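Section 4: Moving your old photos and files onto the Jovudeck

Okay, the Jovudeck is plugged in and blinking at you, so now comes the fun part (well, I think it's fun). I moved 1,459 family photos onto mine on a Tuesday evening and still got to bed on time!

Before you start, clear yourself a bit of flat space and find the short cable that came in the box. The long one is for power only. I mixed them up twice.

1. Switch on the Jovudeck and wait for the light on the front to stop blinking.
2. Plug the short cable into the port marked IN, then into your old drive.
3. Press the round button once. The screen should say READY.

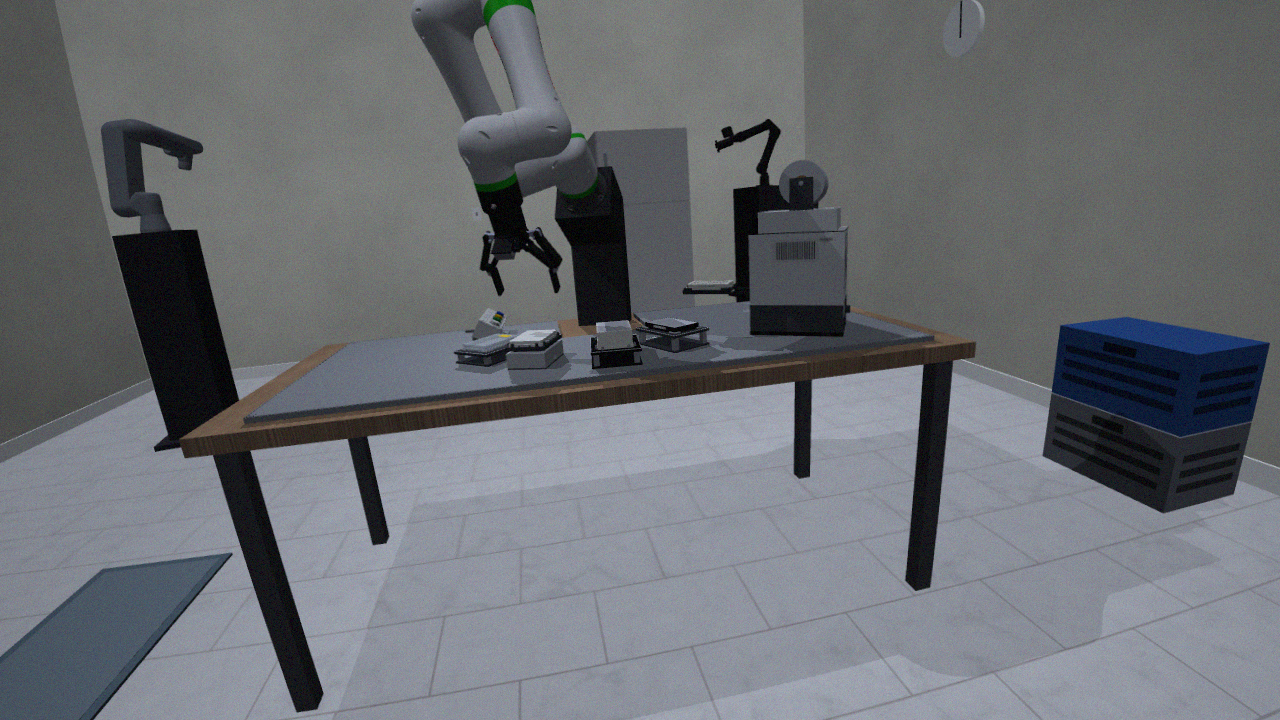

4. Use the arrows to pick Copy, then press the round button again. Don't pick Move! Copy leaves everything on the old drive too, and you'll want that until you've checked the results.
5. Choose a folder name. I go with something dull like "Old laptop" so I know where it all came from.

Note: if you have several old drives, do them one at a time, and stick a bit of tape on each one when it's finished. My friend Rajkumari Sandhu writes the folder name on the tape as well, and I've stolen that idea from her.

6. Let it run. Mine took roughly 159 minutes for the whole batch, so go make dinner.
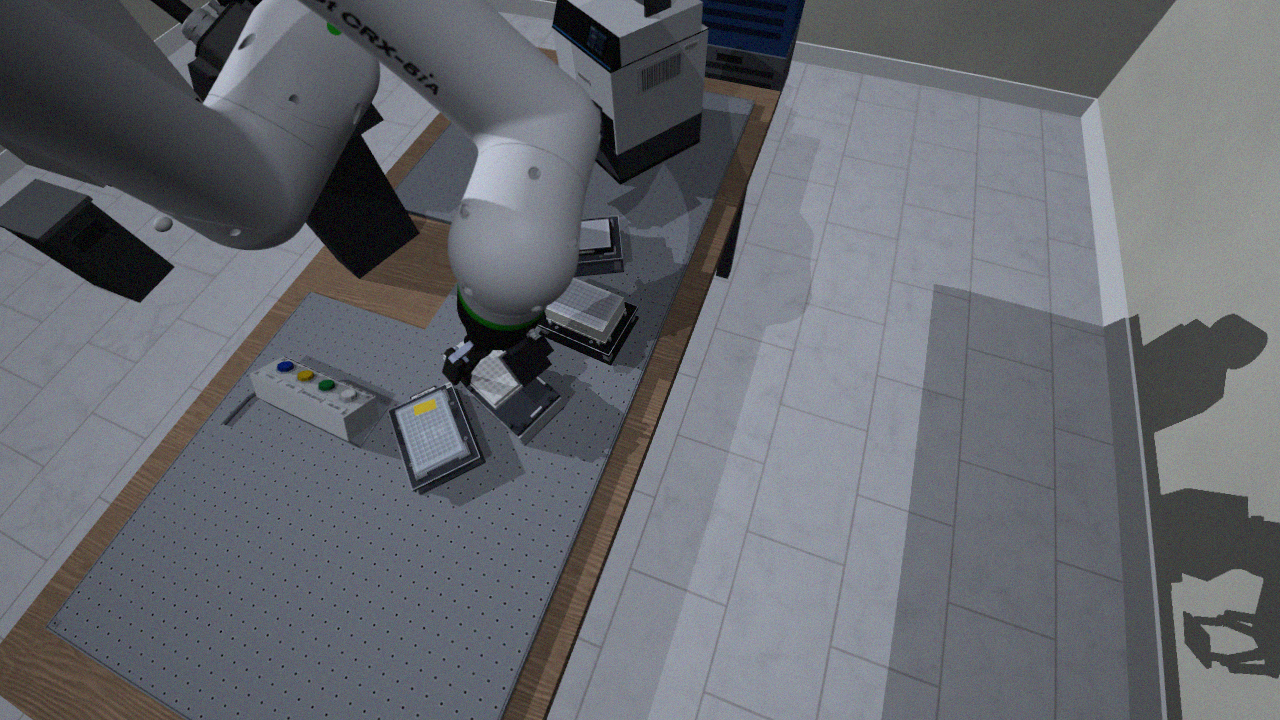
Can I unplug the old drive once the bar is full?
Wait for the word DONE first. The bar fills up a little early while the last few files are still being written.

7. When DONE shows up, press Eject, count to five, and pull the cable straight out.

Caution: never yank the cable while the light is orange. I did it once, and 496 of my songs had to be copied all over again.

Now check a few files. Open one old photo, one recent photo and one video if you have any, and play the video right to the end (the end is where a bad copy usually shows up). 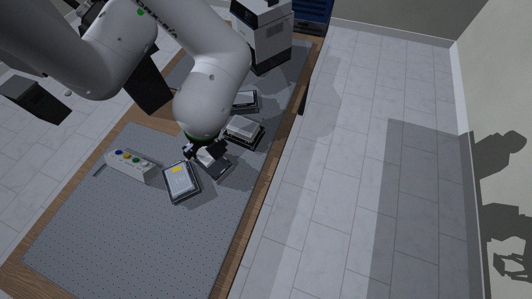

If a file won't open, go back to step 4 and copy just that folder. The Jovudeck will ask about duplicates, so choose Replace. Still no luck? Try the other port, and after that see Section 7, which covers damaged files.

Keep the old drive in a drawer for a month or so before you wipe it.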